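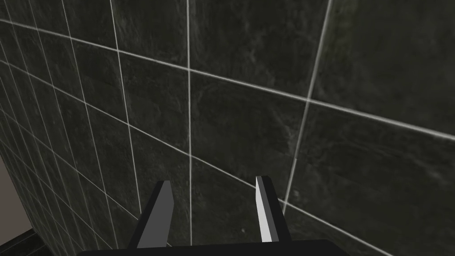 소식 > 지역 산업 > 공개 행사

딘다드(Dindard) 연구동, 6월에 로봇 시연 공개… 타일 벽 앞에서 멈추는 연습부터

베디스빌(Bedisville)의 자동화 회사 딘다드가 6월에 연구동의 문을 열고 주민과 학생, 그리고 건축 일을 하는 사람들에게 로봇 시연을 보여 주었다. 신청한 사람은 52명이었고, 오전 조와 오후 조로 나누어서 들어갔다. 나는 오후 조에 있었다. 오전 조의 이야기는 점심 시간에 식당에서 만난 분들에게서 들었다.

이번 공개의 주제는 실내 마감 작업이었다. 딘다드는 원래 포장 기계를 만드는 회사로 알려져 있지만, 몇 년 전부터 타일과 벽면을 다루는 로봇 팔을 개발하고 있다. 이 사업의 이름은 부스티사르(Vustisar)이다. 이름의 뜻을 물어본 방문객이 있었는데, 소프트웨어를 맡은 레벤테 바코시(Levente Bakos) 씨는 뜻이 없고 첫 회의에서 아무도 반대하지 않은 이름이라고 대답했다.

오후 1시 30분에 안내가 시작되었다. 먼저 현관 옆의 작은 강의실에서 안전에 대한 설명을 들었다. 노란 선 안으로 들어가지 않는 것, 비상 정지 단추의 위치, 가방을 바닥에 놓지 않는 것에 대한 내용이었다. 설명은 영어로 했고, 필요한 사람에게는 헝가리어와 한국어로 된 종이를 주었다. 한국어 종이에는 "비상 정지"가 "비상 중지"로도 쓰여 있어서 조금 헷갈렸지만 뜻을 이해하는 데 문제는 없었다.

첫 순서는 실제 로봇이 아니고 시뮬레이션이었다. 바코시 씨가 큰 화면에 컴퓨터로 만든 방을 띄웠다. 어두운 색의 네모난 타일이 넓은 벽을 덮고 있고, 손가락이 두 개인 그리퍼가 그 벽을 향하고 있는 방이었다. 타일의 표면에는 돌처럼 보이는 회색 얼룩이 있고, 타일 사이의 줄눈은 밝은 색이다. 그리퍼의 손가락은 넓게 벌어져 있고 아무것도 잡고 있지 않다. 부스티사르 팀은 이런 벽을 가상으로 만들어서 로봇이 벽과의 거리와 각도를 판단하는 연습을 시킨다.

바코시 씨의 설명에 따르면 이 연습에서 가장 어려운 것은 비스듬하게 보는 벽이다. 정면에서 보면 타일이 모두 같은 크기의 네모로 보이지만, 옆에서 보면 먼 쪽의 타일이 좁아지고 줄눈이 아주 촘촘해진다. 사람은 그것을 보고 벽이 멀어진다고 바로 생각한다. 그런데 프로그램은 좁은 타일을 다른 종류의 타일로 판단하거나, 돌 무늬의 선을 줄눈으로 잘못 읽을 수 있다고 했다. 그래서 팀에서는 무늬가 없는 흰 타일보다 얼룩이 많은 어두운 타일을 더 자주 쓴다.

지금까지 만든 가상 벽은 4000개이다. 타일의 색과 크기, 줄눈의 두께, 빛의 방향을 바꾸면서 만들었다고 한다. 한 방문객이 그 벽을 사람이 하나씩 그렸는지 물었다. 바코시 씨는 프로그램이 조건을 바꾸면서 만들고, 사람은 이상한 것을 골라서 버린다고 답했다. 버린 벽 중에는 줄눈이 벽 밖으로 나가 버린 것도 있었고, 방 전체가 너무 어두워서 아무것도 구별할 수 없는 것도 있었다고 한다. 그 말을 듣고 앞줄의 학생들이 버린 벽도 보고 싶다고 했지만, 그날 쓴 컴퓨터에는 저장되어 있지 않았다.

이 시간에 나온 질문은 생각보다 많았다. 모트람(Mottram)에서 욕실 공사를 하는 부펜드라 아후자(Bhupendra Ahuja) 씨는 실제 벽은 화면처럼 평평하지 않다고 지적했다. 오래된 집의 벽은 가운데가 나와 있고, 모서리가 직각인 경우가 드물다는 것이다. 그는 자기 휴대폰에 있는 공사 사진을 꺼내서 바코시 씨에게 보여 주었고, 두 사람은 쉬는 시간에도 복도에서 그 이야기를 계속했다. 바코시 씨는 휘어진 벽을 만드는 기능이 아직 시험 단계에 있다고 인정했다.

두 번째 순서는 옆의 작업실에서 있었다. 여기에는 시험용 벽이 세워져 있고, 그 앞에 로봇 팔이 바퀴 달린 받침 위에 고정되어 있었다. 시연은 기계 설계를 맡은 오토 야카브(Ottó Jakab) 씨가 진행했다. 그는 말이 빠른 편이 아니고, 로봇이 움직이는 동안에는 거의 말을 하지 않았다. 방문객들도 같이 조용해져서 모터 소리가 잘 들렸다.

로봇이 한 일은 단순했다. 벽 앞으로 천천히 다가가고, 정해진 거리에서 멈추고, 손가락을 벌린 상태로 방향을 맞추고, 다시 뒤로 물러났다. 그 다음에는 선반에 있는 플라스틱 간격재를 하나 집어서 줄눈의 교차점에 끼웠다. 타일을 붙이는 작업은 이번 공개에서 보여 주지 않았다. 야카브 씨는 접착제를 쓰는 시연은 환기와 청소 문제가 있어서 손님이 있는 날에는 하지 않는다고 설명했다. 타일 붙이기를 기대하고 온 사람들은 조금 아쉬워하는 것 같았다.

간격재를 끼우는 시연은 5번 했다. 네 번은 한 번에 들어갔고, 세 번째 시도에서는 간격재가 옆으로 돌아가서 바닥에 떨어졌다. 야카브 씨는 로봇을 세우고 떨어진 것을 주워서 선반에 다시 놓은 후에 계속했다. 그는 손가락 안쪽의 면이 너무 매끄러워서 얇은 물건이 돌아가는 일이 있다고 말했다. 다음에 만들 손가락에는 얇은 고무를 붙일 계획이다. 고무의 두께를 아직 정하지 못했다고 해서, 아후자 씨가 타일용 흡착 도구에 쓰는 고무를 추천하기도 했다.

작업실 안에서는 로봇의 속도에 대한 의견도 나왔다. 벽에 다가가는 속도가 사람의 손보다 많이 느리기 때문에, 이런 속도로 욕실 하나를 끝내려면 얼마나 걸리는지 물은 사람이 있었다. 야카브 씨는 손님 앞에서는 속도 제한을 낮게 설정한다고 했고, 평소의 속도는 숫자로 말하지 않았다. 대신 그는 지금 팀의 관심이 빠르게 하는 것보다 벽을 건드리지 않고 멈추는 것에 있다고 했다. 타일의 모서리가 한 번 깨지면 그 줄을 다시 해야 하는 경우가 많다는 이유였다.

휴식 시간에는 커피와 살구 과자가 나왔다. 과자는 베디스빌 시장의 빵집에서 가져온 것인데, 오후 조의 차례에는 과자가 거의 남지 않았다. 강의실 뒤쪽 책상에는 지금까지 만든 그리퍼 손가락의 견본이 놓여 있어서 손으로 만져 볼 수 있었다. 생각보다 가벼운 것도 있고, 모서리가 날카로워서 조심해야 하는 것도 있었다. 어떤 견본에는 연필로 날짜와 이름의 첫 글자가 적혀 있었다.

세 번째 순서는 학생들을 위한 것이었지만 어른도 참가할 수 있었다. 교육 담당 릴라 벌로그(Lilla Balogh) 씨가 조종기를 나누어 주고, 화면 속의 그리퍼를 벽 가까이 움직여 보게 했다. 규칙은 벽에 닿지 않고 되도록 가까이 멈추는 것이다. 두 사람이 한 조가 되어 한 사람은 화면을 보고, 다른 사람은 화면을 보지 않고 조종기만 잡았다. 말로만 방향을 알려 주어야 하기 때문에 "왼쪽"이 누구의 왼쪽인지에 대해서 작은 다툼이 여러 번 있었다.

나도 해 보았다. 나와 같은 조가 된 중학생은 나에게 아주 정확하게 지시를 했는데, 내가 조종기의 위와 아래를 반대로 이해해서 그리퍼가 벽을 뚫고 들어갔다. 시뮬레이션에서는 벽이 깨지지 않고 화면의 테두리가 빨간색으로 바뀐다. 벌로그 씨는 이 시간에 빨간 화면을 보지 않은 조가 하나도 없었다고 웃으면서 말해 주었다. 오전 조에서도 결과는 비슷했다고 한다.

벌로그 씨는 이 연습을 학교 수업에서도 할 수 있게 준비하고 있다. 가을부터 베디스빌과 모트람의 학교에 장비를 가지고 가는 계획이 있고, 수업은 2시간으로 구성할 생각이다. 로봇 팔은 무거워서 가지고 갈 수 없고, 조종기와 노트북, 그리고 손으로 만질 수 있는 손가락 견본만 가지고 간다. 수업을 신청하고 싶은 교사는 딘다드의 안내 창구에 학년과 학생 수를 적어서 보내면 된다. 교실의 전원 위치도 같이 알려 주면 준비가 쉽다고 한다.

마지막에는 딘다드의 연구 책임자인 워릭 러더퍼드(Warrick Rutherford) 씨가 질문을 받았다. 일자리에 대한 질문이 제일 먼저 나왔다. 러더퍼드 씨는 부스티사르가 혼자서 집을 완성하는 기계가 되지는 않을 것이고, 큰 건물에서 같은 벽이 반복되는 경우에 사용하는 것을 생각한다고 말했다. "작은 욕실에서는 로봇을 안으로 넣는 일이 타일을 붙이는 일보다 더 어렵습니다." 그의 이 대답에 공사 일을 하는 분들이 고개를 끄덕였다. 하지만 큰 건물의 일도 누군가의 일이라고 말한 분도 있었다. 러더퍼드 씨는 그 말이 맞다고 했고, 현장 기술자들과 이야기하는 자리를 따로 만들겠다고 했다. 시기는 정해지지 않았다.

판매 시기에 대한 질문에는 대답을 하지 않았다. 가격에 대해서도 같았다. 다만 올해 안에 모트람의 빈 창고에서 더 긴 벽으로 시험을 할 예정이라고 했다. 지금 작업실의 벽은 길이가 짧아서, 로봇이 옆으로 이동하면서 줄눈을 따라가는 시험을 충분히 할 수 없기 때문이다. 창고의 주인과는 이야기가 되었고, 바닥을 평평하게 하는 공사가 남아 있다.

질문 시간이 길어져서 행사는 예정보다 늦은 오후 4시 45분에 끝났다. 버스를 타야 하는 사람들은 먼저 나갔고, 남은 사람들은 야카브 씨에게 부탁해서 간격재 시연을 가까운 자리에서 다시 볼 수 있었다. 아후자 씨는 나가기 전에 자기 공사 현장 중에서 벽이 제일 많이 휘어진 곳의 치수를 보내 주겠다고 약속했다. 바코시 씨는 그 치수로 가상의 벽을 하나 만들어 보겠다고 했다.

다음 공개 행사는 가을에 있을 예정이다. 이번에 자리가 없어서 참가하지 못한 사람은 대기 명단에 이름을 남기면 먼저 연락을 받는다. 연구동의 주차장은 좁기 때문에 버스 정류장에서 걸어오는 것이 편하고, 정문이 아니고 북쪽 문으로 들어가야 한다. 어린이는 보호자와 같이 참가할 수 있다. 작업실에서는 앞이 막힌 신발을 신어야 한다.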